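Our strata office at Senico Court stopped taking stamped paper forms in August. I think that was a mistake, and I've told them so in writing.

The building has 171 units. Before the change, you filled in a sheet, handed it over the counter and watched it get stamped. Now everything goes through a portal run by Brodis.

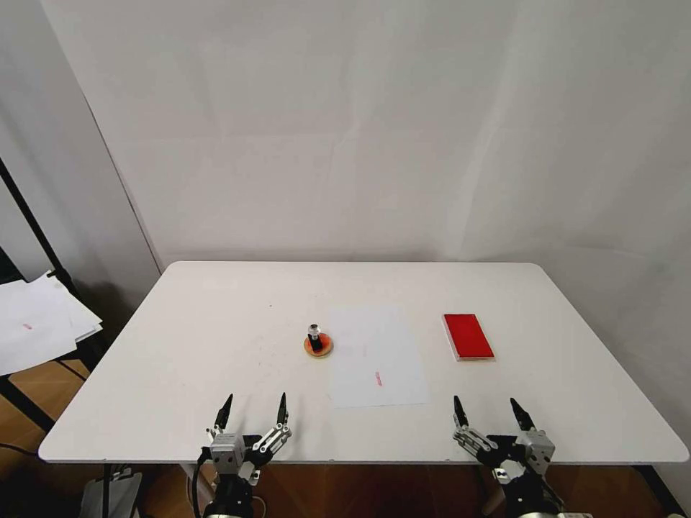
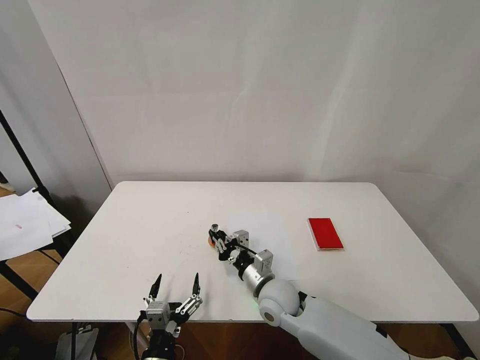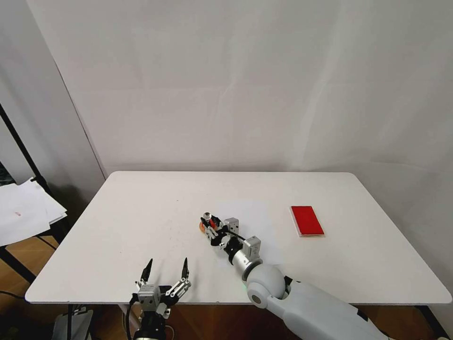
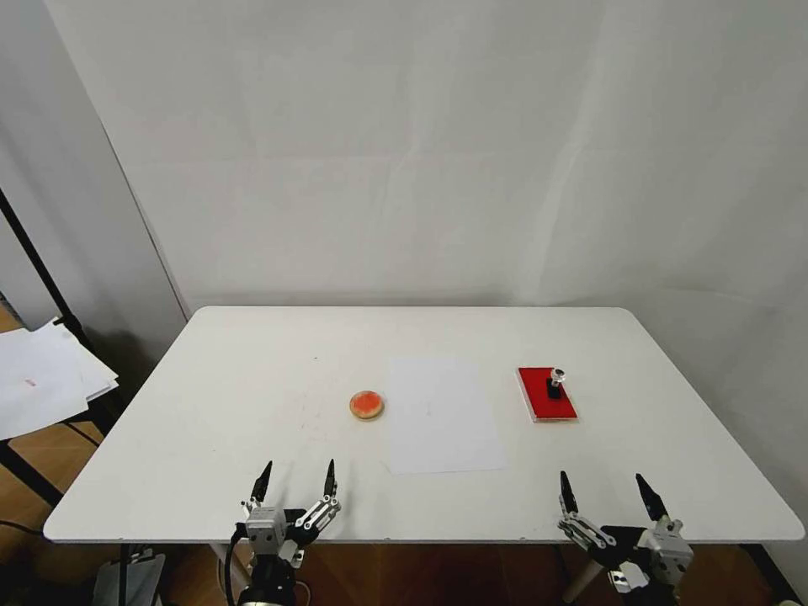
The portal is fine for people who already do their banking on a phone. My neighbour is 83 and doesn't own one. She used to lodge her own requests, and now she waits for her daughter to visit from Kistden.

I'm told the old system cost $1650 a year in paper, ink and filing. Split across the units, that's less than $10 each. I would pay my share twice over.

There's also the matter of proof. A stamped copy in my drawer tells me a request was received and when. The portal sends an email, and when I asked about a leaking downpipe, the email took eight days. The office said the delay was at Brodis's end. Brodis said to contact the office.

Keep the portal by all means. Put the counter back as well, even for one morning a week. The Gerlach building across the road does both and their levies haven't moved.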